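Pillow and Cushion Tips from the Robotics Club

Chores: soft stuff
Level: easy, but it takes patience

If you've been following our club's build year, you know that the Onyeka team picked tidying as its challenge, and you know why half of us now talk about cushions at dinner. You can't program an arm to plump a pillow until you can say, in plain steps, how a person does it. So we spent most of August practicing by hand, writing it down, arguing, and writing it down again. The happy side effect is that our own sofas and beds have never looked better! These are the tips that survived all the arguing. They work just as well for people as for machines.

Fluffing a sofa cushion

Start with flat hands. We all wanted to punch (Harvey Ouellet still does), but a punch makes one deep hollow and pushes the filling off to the sides. Lay the cushion down on the seat, spread your fingers wide, and press with both palms, one hand high and one hand low. Hold for a slow count of five. Let go, give it a quarter turn, and do it again.

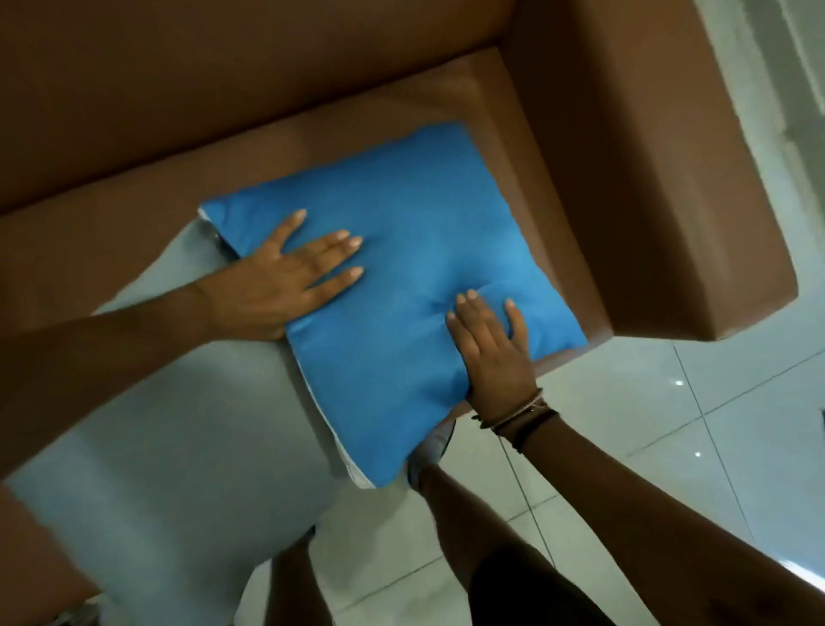 After the fourth turn, pick it up by two opposite corners and give it one good shake. One is enough. If the filling has gone lumpy, work the lumps apart through the fabric with your thumbs before you shake, or you'll only be moving the same lump from one end to the other.

Leather seats are slippery, and cushions travel on them. Set yours a little closer to the armrest than looks right and lean it back at a slant. For the program this turned into a whole page of its own, with Abimbola Obi's angle drawings in the margins. At home you can eyeball it.

If the inner pillow shows at the opening of a cover, fix that before you do anything else. Reach inside, find the inner corners, match them to the outer corners, then close up. Ten seconds now saves you from doing the cushion twice.

Squaring up a bed pillow

Beds are harder than sofas, and we love them for it. There's more room to miss! Our test sheet lists 8 steps for a bed pillow. The short version goes like this:

Hold the pillow between your two palms, out over the mattress, and let it hang by its own weight for a moment.
Squeeze in from both sides, gently, and release.
Turn it so a different corner is on top and squeeze again.
Find the tag or zipper side and point it down or toward the wall.
Lower it, bottom edge first, and then let it tip back.

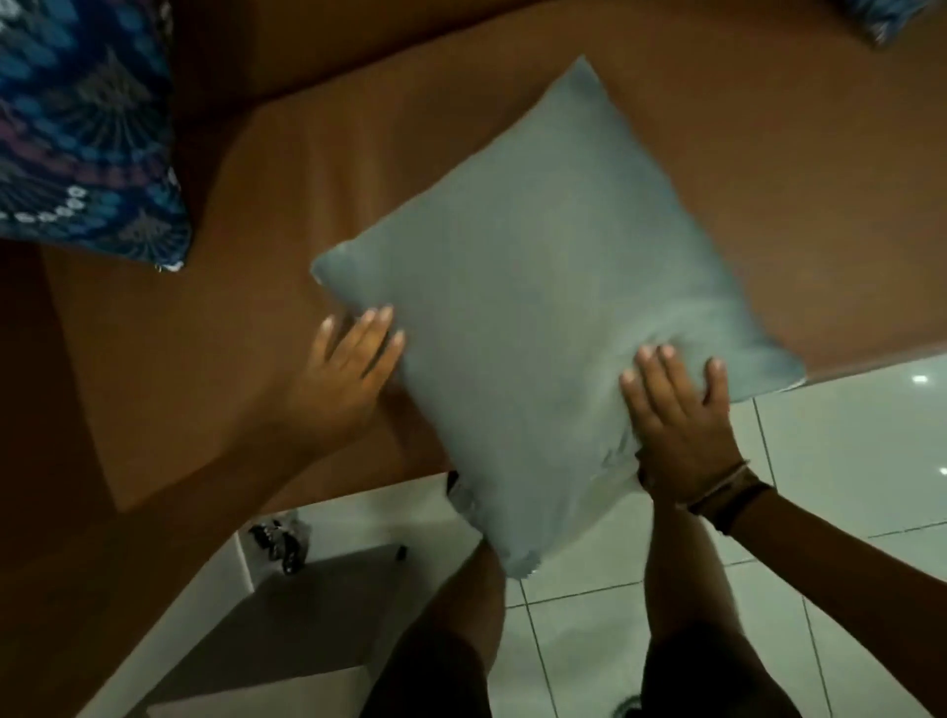

Both hands on the pillow, over the brown sheet.

The hanging part matters more than we expected. Filling slides toward whichever corner is lowest, so a pillow that has been turned through all its corners ends up far more even than one that's been slapped around on the mattress. Liesbeth Maes spotted this while writing the Bitari code (that's our arm, named by a vote that got pretty loud) and went straight home to try it on every pillow in her house.

Smooth the sheet before the pillows go back, never after. Run your forearm across it from the middle out toward the edge. A forearm covers more ground than a hand and doesn't leave finger tracks in the fabric.

For teams trying this at their own school

Say each step out loud while you do it. Have a teammate follow only your words, with no pointing allowed. Morenike Eze got us hooked on this and it's a riot. Ask for "fluff it" and you'll get three different things from three people, so break it into press, turn, lift, shake.

Write down where your hands go as well as what they do. "Left hand near the backrest, right hand near the armrest" is something you can code. "Both hands on the cushion" will cost you an afternoon.

Use pillows of different sizes and stiffness. We logged 337 tries by hand before the arm had its first turn, and the floppy ones taught us the most.

Try solid colors first if your arm finds things by color. A bright cushion on a plain seat is a kind place to begin, and patterned cases can wait until the basics are working.

Take it slow near the edge of the bed. Lowering a pillow there calls for a wider grip and a smaller tilt.

Chidubem Anozie is putting together our full step sheets for the Rullavari meet, where the tidying round starts at 9 in the morning. Next on our list is fitted sheets, corners and all. If you have a good trick for those, please send it in, we're going to need it!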